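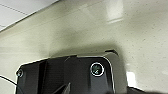 Superfície clara e, ao canto, o teto.

Já tenho o disco novo dos Odalus em cima da mesa e não consigo parar de o ouvir! Chama-se Vonunico, sai ainda em outubro de 2021 pela editora Hovetti e junta canções de trabalho e de embalar que o grupo andou a recolher pelas aldeias da serra. São 48 minutos de música, quase tudo gravado com voz, adufe e viola — e uma gaita de foles que aparece só na última faixa (a minha preferida, confesso).

A primeira edição tem 50 exemplares em vinil, numerados à mão, e traz um livrinho com as letras todas. Eu já reservei o meu, claro. Quem preferir ouvir primeiro ao vivo pode passar pelo Amin, onde o grupo dá dois concertos de apresentação em janeiro, com lugares sentados e entrada paga à porta.

Perguntei se iam tocar também as modas antigas do primeiro disco e disseram-me que sim, pelo menos duas. Eu vou às duas noites — se me virem na fila da frente a cantar desafinada, venham dizer olá!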